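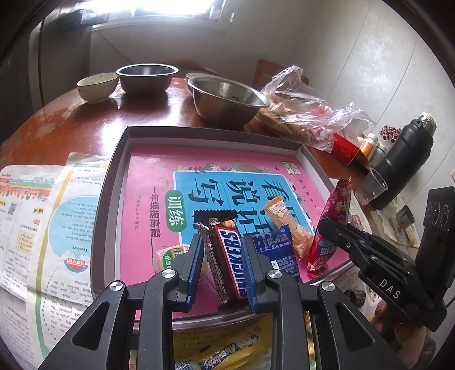 In praise of the snack lid

I have come round, rather late in life, to the view that a household's snacks ought to live in the lid of a cardboard box, in the middle of the table, where everybody can see them and help themselves. I know there are handsome alternatives. My sister-in-law gave us a three-tiered stand one February, a Kovetti, very elegant, and it came out for guests and then stopped coming out at all. You felt you were being served by it. A box lid has no such airs. Ours once belonged to a pair of walking boots from Sárközi, the shoe shop by the station, and the boots wore through before the lid did.

What I like best is the muddle. When I was a child the biscuits were in a tin on a high shelf, all of one kind, and you were allowed 2 on a good day. I don't complain of it (we were perfectly well fed), but there was never any choosing, and choosing is most of the pleasure. Put a chocolate bar next to a wrapped cake, and a few boiled sweets next to something a neighbour brought back from her travels that you can't read a word of, and you have given people a reason to sit down. They pick things up, they turn them over, they put them back and take the one underneath. I have seen a grown man spend longer over that lid than he spent choosing his car!

There is a school of thought that says food and books should be kept apart, and I was raised in it. I left it when our own two started bringing their homework to the dining table. They had desks, sensible white ones from Hosus that cost us 125 pounds each, and the desks were soon buried under jumpers while the reading books and the spelling lists crept in among the supper bowls.

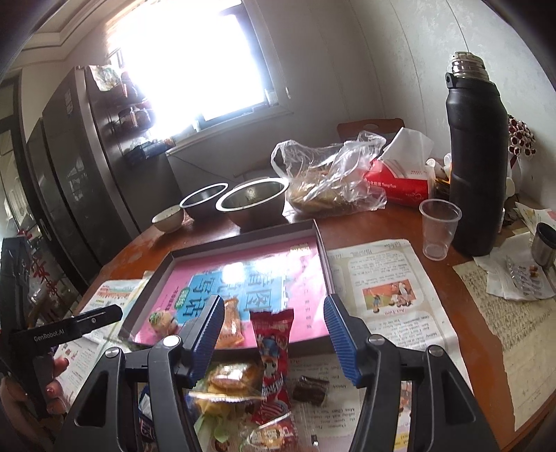

I fought this for the best part of a year. I drew up rules, I cleared things away, I sighed a good deal. Then I noticed that the reading was getting done, a page and then a toffee, a page and then a bit of cake, and that whoever was peeling potatoes could be asked what a word meant without anyone having to shout up the stairs. A child learning to read wants company more than quiet, I think, and company gathers where there is something to eat.

A round table helps, I should add. Ours is an Eken, bought second-hand for 260 pounds and scratched to glory, and because it has no head and no foot the middle belongs to everyone. You can reach the lid from any chair. Crumbs get into the spines of the books, of course, and we have a dictionary that will always smell faintly of aniseed. I paid the school for one ruined reader and thought it money well spent.

People do ask about teeth, and about appetites, and they are right to ask. We let the lid go empty towards the end of the week and don't fill it again until the shopping is done. Supper still gets eaten, mostly. My eldest is 16 now and supposedly past all this, with a good lamp upstairs and a door that shuts, and every evening down she comes with her books under her arm, and moves the lid a few inches over to make room.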